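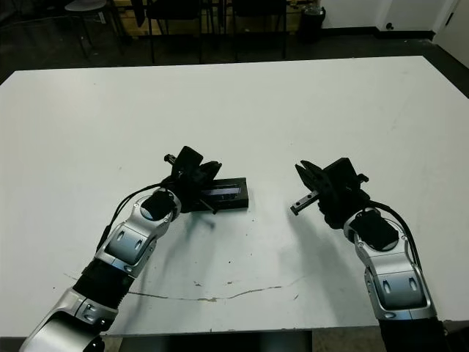
La table blanche, vue de haut.

Juillet, fin d'aprem. Cahier émaux, suite.

Reprise de la série cendre. Base = la recette de Yaw (Yaw Bawa, version recopiée au dos de la porte du labo, pas celle du classeur qui a une erreur sur la craie). Batch de 100 g sec, toujours le même, sinon on ne compare rien. Bentonite à 2 %, mélangée à sec avec le kaolin avant l'eau. Eau : quelque 65 g, ajustée à la louche, trop épais au premier passage, rallongé un peu. Oublié de peser la rallonge. À refaire proprement la prochaine fois.

Tessons : terre de Callville, la rouge chamottée. Biscuit à 900, palier court. Sonnent bien, très poreux, boivent l'émail d'un coup. Sur la terre d'Isisthorpe (la claire, fine) c'est l'inverse, ça glisse, il faut tremper plus longtemps et on a quand même une couche maigre sur les arêtes. Peut-être biscuiter Isisthorpe plus bas. À discuter avec Yaw, il va dire non.

Cendre : le seau marqué "Arnex", pommier + vigne, lavée. Tamisée une seule fois, il reste des points noirs. J'aime assez les points noirs mais pour la série il faut du propre, donc retamiser le seau entier. Masque !! La cendre non lavée est dans le bidon bleu à côté, ne pas confondre, elle attaque les mains.

Résultats sortis ce matin du four :

Callville / cendre faible : mat sec, brun miel, rien à voir. Toucher désagréable, on dirait de la craie. Abandonné.
Callville / cendre moyenne : le bon. Vert olive dans les creux, rouille sur les crêtes. Coulures courtes, s'arrêtent avant le pied. A garder.
Callville / cendre forte : a coulé jusqu'à la plaque. Plaque à meuler. Couleur magnifique évidemment.
Isisthorpe / faible : gris, terne.
Isisthorpe / moyenne : céladon pâle, un peu laiteux, tressaillures fines sur tout le tesson. Joli pour un vase, pas pour de la vaisselle.
Isisthorpe / forte : flaques au fond, vitreux. Retrait (l'émail s'est ramassé) sur le bord gauche, sans doute de la graisse, j'avais tenu le tesson à pleine main.

Remarque : le tesson posé près de la porte du four est plus clair que son jumeau du fond. Même batch, même trempage. Donc soit la porte fuit encore, soit le bas chauffe moins. Mettre des montres en haut ET en bas au prochain enfournement. Je l'écris à chaque cuisson et je ne le fais pas.

Émail "Từ" (le blanc gras, vieux pot du fond de l'étagère) : rouvert, décanté en béton, odeur d'œuf. Remué à la perceuse, repassé au tamis, l'odeur part un peu. Essayé en double trempage par-dessus la cendre moyenne. Zone de recouvrement bleutée, très belle, avec des petites bulles ouvertes au bord. Bulles = trop épais ou montée trop rapide, je penche pour trop épais. Il n'y a plus de recette nulle part pour ce pot, l'étiquette est illisible sauf le nom. Si quelqu'un tombe sur une fiche Từ dans les vieux cahiers, la scotcher ici.

Ne pas jeter le fond de pot ! Même s'il sent.

À faire :
- retamiser cendre Arnex
- refaire Callville / moyenne avec l'eau pesée pour de vrai
- un essai intermédaire entre moyenne et forte, sur coupelle et pas sur tesson plat, pour voir la flaque
- engobe des plaques, il n'en reste presque plus, et meuler celle qui a pris
- test citron sur le bon, une nuit, avec un bout à sec pour comparer
- joint de porte

Numérotation : oxyde de fer au pinceau au DOS, avant le biscuit. Deux tessons de la dernière fournée étaient marqués au crayon et on ne lit plus rien, je les ai classés à la couleur de terre, donc prudence si vous les reprenez.

18h10. Tessons rangés dans la boîte à biscuits, étagère du haut. Fiches pas encore recopiées. Yaw, si tu passes avant moi, regarde l'olive à la lumière du jour et pas sous le néon, et dis-moi si tu mettrais un peu plus de kaolin.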